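4.3 Deciding where the stick is

The planner described in Section 3 is happy to move a stick from one container to another for as long as the power stays on. Its one requirement is to be told, before each attempt, which container the stick is in. We had budgeted an afternoon for this. The commit history records the first version of the container-state estimator in May and the last one a good deal later, and we would ask readers not to work out the difference.

The state itself is small. There are two containers, a small cup and a larger wooden cylinder, and the stick is in the first, in the second, or elsewhere. "Elsewhere" covers the stick being held, the stick lying on the work surface and the stick having left the experiment under its own momentum. The planner treats the last two alike: it stops and asks for a person. Reset is handled by running the task in the opposite direction, so neither container is the permanent source or goal, and a wrong answer from the estimator sends the arm off to grasp at nothing with great composure.

Our initial estimator used the fixed camera alone. It segmented the stick by colour, fitted a line to the segment, and assigned the stick to whichever container rim the line crossed at its lower end. This works well when the stick leans away from the other container. When it leans towards it, the projected line can pass near both rims, and the fit then depends on a few pixels at the point of entry. The upper end of the stick is of little help, as it is often outside the image altogether. Moving the camera back would have fixed that and invalidated the calibration for every earlier run, so we declined.

The wrist camera sees into the containers, which ought to settle the matter. It also sees a great deal of its own fingers, and it is in motion for most of the approach. Fingertips cover rims at exactly the moment a rim would be worth seeing, and a container of interest may be only partly in view. Figure 6 gives one image from each source, with the stick in a different container in each.
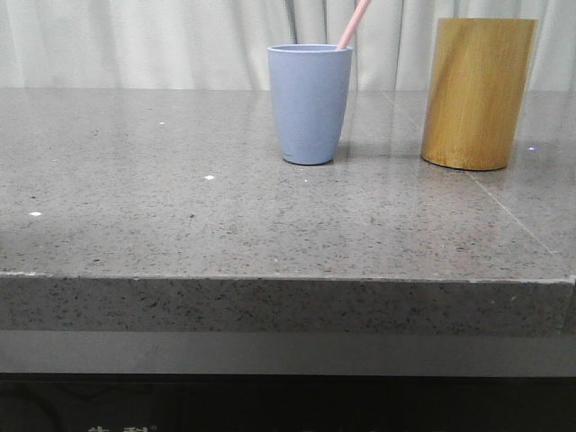
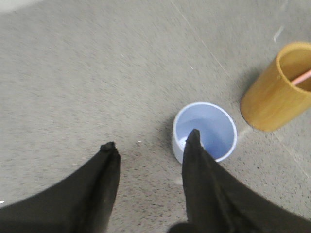 Figure 6. Inputs to the container-state estimator. First: fixed camera, stick rising from the small blue cup and running out of the top of the image. Second: wrist camera, one fingertip over the rim of the small cup, stick in the wooden cup at the right border.

Colour deserves a paragraph of complaint. The first release of the estimator identified the small cup by hue, with a threshold tuned on the fixed view, where the cup is plainly blue. In the wrist view of Figure 6 its outer wall is close to white and only the inside keeps a periwinkle tint. The threshold rejected the cup, the estimator reported a world containing one container, and the planner concluded, correctly given its inputs, that there was nowhere to put anything. We now track containers by rim shape and by their last known position on the work surface, and use hue only for the stick, whose pink has so far survived both cameras.

The released estimator keeps a belief over the three states and updates it from both streams. Each wrist image is first given a visibility score for each rim, computed by projecting the finger model into the image and measuring how much of the rim remains. An image in which the rim is covered contributes nothing for that container. This sounds too obvious to report. The previous version took a covered rim as weak evidence that the container was empty, and became more certain of it the closer the gripper got.

Blur is treated in the same spirit. We estimate its direction and extent from the joint velocities, and down-weight the wrist likelihood when the smear is comparable to the width of the stick. An earlier attempt to measure blur from the texture of the surface was abandoned. The surface is speckled stone, and our sharpness measure found it endlessly fascinating.

Thresholds were set on 1000 hand-labelled image pairs and checked on a further 2000. Labelling was shared between two of the authors, who disagreed on 86 pairs in the check set. Nearly all of these fell within the moments of release, when the stick is in the container by one author's reckoning and still in the gripper by the other's. We adopted the convention that the stick is held until both fingers have lost contact, over the objections of the author who had labelled it the other way. Label files and the final thresholds, frozen on 31 July 2021, are included with the code.

The belief must stay above its acceptance threshold for 20 consecutive updates before the planner is allowed to act. The delay is noticeable to an onlooker, and visitors have described the arm as thoughtful. We have left this uncorrected. Shorter windows let through single-image errors at release, and the resulting failures are discussed, with more patience than they deserve, in Section 5.2.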